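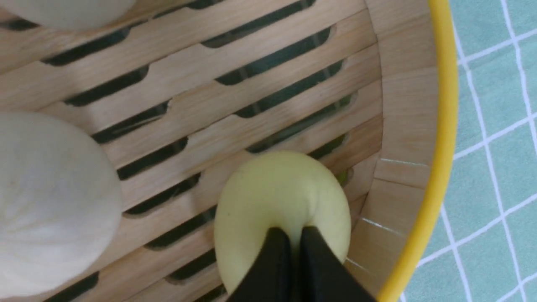
Kurs Reisefotografie, Skript zu Einheit 2
Schärfe und Autofokus unterwegs
Kursleitung: Katalin Bodnár

Stoff der Einheit sind die Fokusarten, die Wahl des Messfelds, Verwacklung und Bewegungsunschärfe sowie die Kontrolle am Abend. Blende und Schärfentiefe werden vorausgesetzt. Wer beim ersten Termin gefehlt hat, liest das Blatt dazu bitte vorher.

Fokusarten

Beim Einzelautofokus stellt die Kamera einmal scharf und hält die Entfernung, solange der Auslöser halb gedrückt bleibt. Er eignet sich für Gebäude, Landschaften, gedeckte Tische und Personen, die stillhalten. Beim kontinuierlichen Autofokus führt die Kamera die Entfernung laufend nach. Er gehört zu allem, was auf uns zukommt oder sich entfernt: Fahrräder, Fähren, Leute auf einer Treppe. Die automatische Umschaltung zwischen beiden ist bei vielen Kameras vorhanden, im Kurs benutzen wir sie nicht.

Zur Übung am Bahnhof von Drundar (siehe Bildbogen von Emese Bodnár): Die Aufnahmen vom einfahrenden Zug entstanden im Einzelautofokus. Die Schärfe liegt auf dem Mast, der Zug davor ist weich. Mit Nachführung und einem Messfeld auf der Front wäre die Reihe brauchbar gewesen.

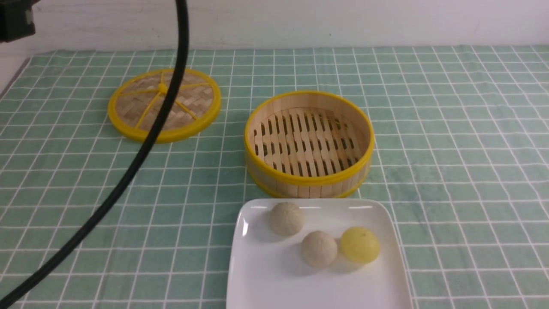
Welche Fokusart stelle ich ein, wenn ich in eine unbekannte Stadt komme und noch nicht weiß, was mich erwartet?

Den kontinuierlichen Autofokus mit einem einzelnen mittleren Messfeld. Ruhende Motive werden damit ebenfalls scharf, man darf nach dem Scharfstellen nur nicht verschwenken. Wer viel verschwenkt, legt den Autofokus auf eine Taste an der Rückseite und lässt sie vor dem Verschwenken los.

Messfeld

Je größer die Messfeldgruppe, desto mehr entscheidet die Kamera. Häufig wählt sie dann das Nächstliegende, also das Geländer oder die Schulter eines Passanten. Für Straßenporträts die Augenerkennung einschalten und nach der ersten Aufnahme am Display prüfen, welches Auge getroffen wurde. Bei schräg stehendem Kopf soll es das vordere sein.

Durch Scheiben hindurch (Bus, Fähre, Café) das Objektiv möglichst nah ans Glas halten, aber nicht aufsetzen, solange der Motor läuft. Die Vibration überträgt sich sonst. Findet der Autofokus nur die Tropfen auf der Scheibe, auf manuell umstellen und mit der Lupe arbeiten.

Verwacklung und Bewegungsunschärfe

Die beiden Fehler werden oft verwechselt. Bei Verwacklung ist das ganze Bild unscharf, meist in einer Richtung. Bei Bewegungsunschärfe ist der Hintergrund in Ordnung und nur das Motiv verwischt. Der Stabilisator hilft allein gegen den ersten Fehler. Gegen den zweiten hilft eine kürzere Belichtungszeit, im Zweifel mit höherer Empfindlichkeit. Rauschen lässt sich später mindern, ein verwischtes Gesicht kaum.
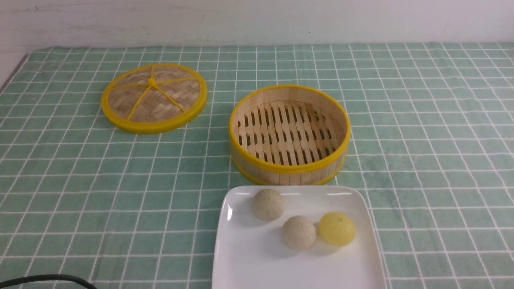
Muss der Stabilisator auf dem Stativ abgeschaltet werden?

Das hängt vom Gerät ab. Neuere Kameras erkennen das Stativ meist selbst, bei älteren Objektiven kann der Stabilisator gegen eine Bewegung arbeiten, die es nicht gibt. Am besten zu Hause je eine Aufnahme mit und ohne machen und in voller Vergrößerung vergleichen.

Kontrolle am Abend

Das Kameradisplay zeigt fast alles scharf. Beurteilt wird deshalb in der Vergrößerung, möglichst am Rechner oder Tablet. Zsófia Csizmadia hat von ihrer Reise nach Romer fast 410 Bilder mitgebracht und die Kontrolle erst daheim gemacht; die Abendaufnahmen vom Hafen waren durchgehend verwackelt und nicht zu wiederholen. Gesichert wird am selben Abend auf zwei Datenträger, die getrennt im Gepäck liegen. 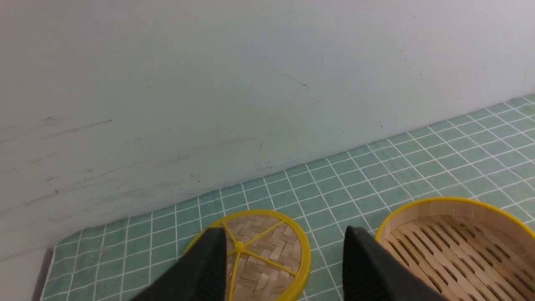

Der Autofokus braucht Kontrast. Eine glatte, einfarbige Wand, Nebel oder ein wolkenloser Himmel geben ihm wenig, und er fährt hin und her. In solchen Fällen sucht man eine Kante in gleicher Entfernung, stellt darauf scharf und verschwenkt. Gut geeignet sind Schriftzüge, Fensterrahmen und Geflecht. Am Deckel des Bambusdämpfers etwa bieten sowohl der gelbe Rand als auch die gekreuzten hellen Streifen darin genug Kontrast. Sehr feine, regelmäßige Muster können allerdings Moiré erzeugen - dann den Abstand etwas ändern und noch einmal auslösen.

Aufgaben bis zum nächsten Termin

Eine Bildreihe mit kontinuierlichem Autofokus aufnehmen, Motiv kommt auf die Kamera zu. Die gesamte Reihe mitbringen, auch die misslungenen Bilder.

Ein Motiv durch Glas fotografieren, einmal mit Autofokus und einmal manuell.

Aus dem eigenen Archiv ein verwackeltes und ein bewegungsunscharfes Bild heraussuchen und die Belichtungszeiten notieren.

Abgabe bei Aranka Bognár im Kursbüro oder auf Speicherkarte zu Beginn der Stunde. Nam-gil Seok übernimmt im Februar die Einheit zum Blitzlicht, dafür bitte die Bedienungsanleitung des eigenen Blitzes mitbringen.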